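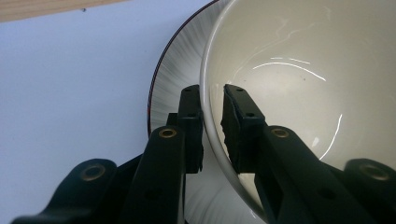
Notes for slide 1. The Girbridge student group set itself a narrow problem for the spring term: pick up dishes by the rim, using a two-finger gripper with parallel linkages, and record enough attempts to train a small grasping policy. Everything in this talk comes from that one task. The project name is Fakeo, and I will use it for the hardware and the software together. Point out the contact on the slide before moving on. One pad bears on the outside of the bowl rim and the other sits just inside, on the glaze. We call this a straddle grasp, and the term comes up on nearly every slide after this one.

Slide 2, why the rim. A whole-body grasp on a bowl needs an opening wider than our fingers allow. The rim is thin and the stroke needed to close on it is short. The cost is torque. With the bowl held at one point on its edge, the weight hangs off to the side and tries to turn the part between the pads. Draw the free-body diagram on the board here. Two forces at the pads, one at the center of mass, one friction limit. Leave it up for slide 5.

Slide 3, the hand. The first version used a single pivot per finger, so the pads met at an angle that changed with the opening. On a thick rim only the top edge of the pad made contact. The second version went to a parallel linkage with bushings at the pivots. Pad angle is now close to constant over the stroke. The students reamed the pivot holes by hand and lost a full afternoon to one that came out oversize. Pads are screwed on and can be swapped without taking the linkage apart. If asked about flexible fingers: we did not test them. 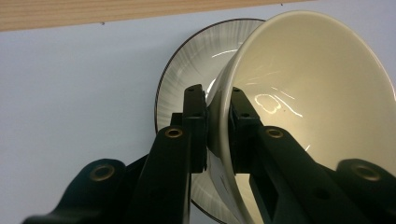 Reading time for this section: 4 min

Slide 4, the background problem. Leave the slide up and let people look at the upright plate behind the bowl before speaking. It has a dark edge line and gray streaks running out from the center, and both curves, plate edge and bowl rim, pass close to the fingers. Our first rim detector was a plain edge filter followed by an arc fit. With a setup like this one it would lock onto the plate edge as readily as the rim. The glare inside the bowl is the second source of false edges. Bright reflections on glaze are thin and curved, the same shape the filter was written to find.

We tried three fixes. Raising the edge threshold removed the glare but also removed the rim wherever pale glaze sat against a pale wall. Diffusing the lamp helped and cost nothing, so we kept it. The third was dropping the hand-written detector and learning from demonstrations, which is the rest of the talk.

Slide 5, data. 400 demonstrations, recorded by students with the gripper in hand. 48 of them were set aside for testing before anyone trained anything. Stress this. The previous year's group at Girbridge split its data after tuning, and its numbers could not be used. Return to the diagram on the board: demonstrations were labeled by where on the rim the pads closed, measured as an angle from the highest point.

Slide 6, training. 2,000 steps on one desktop card. Images were cropped and resized, with random brightness changes. No depth input. Validation loss flattened early — more steps made the test result worse. The code is a modified copy of the Mladenović package from the course server. Our changes are in the data loader and the gripper width output.

Slide 7, results. Of the 48 test cases, 18 were scored as failures. Most were late closes, with the pads short of the rim when the close command went out. A smaller group closed at the correct depth but too far around the rim, and the bowl rotated in the pads. Do not read the table aloud.

Slide 8, Hundby. The regional meet is held at Hundby in May. The rules there allow one hand, one camera, and no fixtures on the table. Our pads pass the size check. The open item is pad material. The present surface grips well on dry glaze, and we have no measurements on wet glaze. Two test coupons are being cut for that.

Slide 9, questions. Backup slides cover the linkage dimensions, the lamp position and the labeling tool. If time is short, skip the labeling tool.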